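Aug 7, 2020

**Mokow opens its simulation lab in Istden for an afternoon**

Mokow showed its household manipulation software to outside visitors for the first time this week, in a demonstration at its offices in the Ekwueme Building in Istden. The program was built on Tavix, the simulator the company has developed for training and testing robot arms. No physical arm was run. All of the work was done in rendered rooms, shown on two wall screens and a row of workstations, with visitors admitted in small groups and seated apart.

Attendance was limited to 40 people over the afternoon. Most came from machine shops and appliance suppliers in the area, with a smaller number of engineering students and two people from the regional technical college.

Inmaculada Carrasco, who runs the simulation group, opened each session with a short talk on what Tavix computes and what it leaves out. Rigid contact, joint friction and gravity are modeled in full. Cloth, liquids and heat are not. A door in Tavix has a mass, a hinge and a damping value, and the arm has to overcome all of them to move it. "If the hinge is wrong, everything you learn on it is wrong," Carrasco told the second group. "We spend more time on hinges than on robots."

The first exercise was an approach and retreat over a bare table. The arm is commanded to a point above the surface, lowered, opened, closed and withdrawn, and its control software gets only the joint readings and what the simulated cameras return. The exercise is used mainly to check calibration. An error in the mounting angle of a wrist camera can be found this way before any object is added, and Carrasco's group runs it after every change to the arm model.
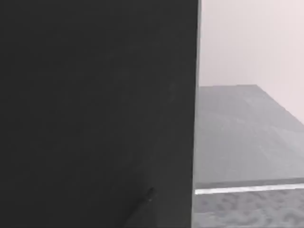 Visitors were then given the controls. Emerson Conceição had set up three workstations with a hand controller at each, so that a person could steer the arm directly while the software recorded joint positions and camera output. Each visitor was allowed one practice run and one recorded run. The controller moves the gripper in the directions the hand moves, at reduced scale, and a trigger opens and closes the fingers.

Most people found depth the hardest part. With a flat screen and no sense of touch, several drove the fingers into the tabletop, which Tavix permits up to a set contact force before it stops the run. Conceição had raised the limit for the day. Under the usual setting, he said, new operators spend their first hour looking at the reset message.

Recorded runs by human operators are one of two sources of data for the company's control policies. The other is a scripted planner that has access to the exact position of every object in the room. The planner is faster and does not tire, but its motions are uniform, and a policy trained only on them tends to fail when it starts from an arm position the planner would never have chosen. Mokow mixes the two. Conceição declined to give the ratio.

The main demonstration was the microwave task. The simulated appliance is a countertop model with a side-hinged door, a vertical bar handle and two rotary knobs on the control panel. The complete task has four stages: reach the handle, pull the door past a given angle, push it shut, and turn one knob to a marked position. Each stage can be run separately, and the first two were run most often during the afternoon.

Severyn Stelmakh, who wrote the appliance models, explained that the handle is narrow on purpose. A wide handle can be hooked by almost any finger position, and the resulting policy learns very little about alignment. With a slim bar the fingers must be close to parallel with it, or they slide off when the door starts to move. The knobs present a different problem. The grip ridge across each face gives the fingers something to hold, but a full turn is beyond the range of the wrist joint, and the arm has to release, rotate back and grip again.

Stelmakh ran the handle stage 50 times in front of the first group, at accelerated speed and with the arm's starting position varied on each run. The door was opened past the required angle in 28 of those runs. He then replayed several of the failures at normal speed. In most of them the gripper had closed a little too early, with the bar outside the fingers. In others it had gripped correctly and then pulled straight back when it should have followed the arc of the door.

Asked by a visitor whether a success rate of that kind was acceptable, Stelmakh said it was not, and that the version being shown was trained in June. A later one exists but had not been through the company's own checks by the day of the demonstration. He would not give a figure for it.
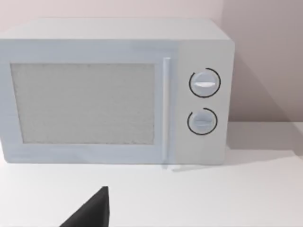 *Simulated microwave in the Tavix kitchen, with the tip of one gripper finger in the foreground.*

The plain look of the rooms drew some comment. Walls, tables and appliances in the demonstration build have few surface details and no printed markings, and one visitor asked if the graphics were unfinished. Pin-yu Hsueh, who is in charge of rendering, said the finish was a matter of cost. Every extra texture adds time to each camera image, and a training job requests a very large number of images. Colors, light direction and table surfaces are changed between batches so that a policy does not come to depend on one particular shade of gray. Labels and displays can be switched on for tasks that need them.

Hsueh also answered several questions on camera placement. A camera mounted on the wrist has a good view of the point of contact, but the fingers hide a large part of the room, and at some arm positions a single finger covers more of the view than everything else together. A fixed camera has the opposite fault: it sees the room well and loses the contact point behind the arm. Tavix lets a user place both types and render them at the same time step. Her group has been testing how far a policy's performance drops when one of the two is removed. The results so far vary by task, and she described them as preliminary.

A longer discussion followed on the step from simulation to hardware. Representatives of two machine shops wanted to know how soon a policy trained in Tavix could be loaded on an arm they already own. The answer depended on the arm. Tavix ships with models of 3 arms, and a customer with a different one must supply link dimensions, joint limits and motor data. Carrasco said the motor data is the usual obstacle. Manufacturers publish maximum torque but seldom the friction in the gearbox, and the company has had to measure it on its own bench.

She was also careful to separate the household tasks from industrial use. The kitchen was chosen because its contents are familiar and because doors, drawers and knobs cover most of the basic contact problems. There is no plan to sell a kitchen robot. Current paying work, which was not on display, concerns cabinet latches and valve handles.

Halima Balogun, who teaches automation at the technical college, brought up licensing. The college has asked for a classroom version of Tavix that would run without a dedicated graphics card. Mokow confirmed that a reduced build is in preparation, with rendering at lower resolution and the physics unchanged. Balogun said after the session that her main interest was in letting students break things. "On a real arm I have to stop them before the mistake," she said. "In there they can finish it and then look at the force plot." No price or delivery date was given for the classroom build.

Not everything ran to plan. The second wall screen lost its connection early in the third session, and that group saw only the fixed-camera view for part of the microwave task. One workstation was also restarted after a recorded run failed to save. Conceição attributed the second fault to a full disk - the recordings are stored uncompressed until they have been reviewed.

Recordings made by visitors will be kept apart from the training data unless the person signed a release at the door. Runs that ended on the contact force limit will be kept as well, under the same condition, for use in testing the failure detector.

Mokow intends to hold a second afternoon when the newer policy has passed its checks. It will be at the same address, with the knob stage added to the visitors' exercise. Requests for a place can be made through the front office at the Ekwueme Building, and people turned away this time will be contacted first.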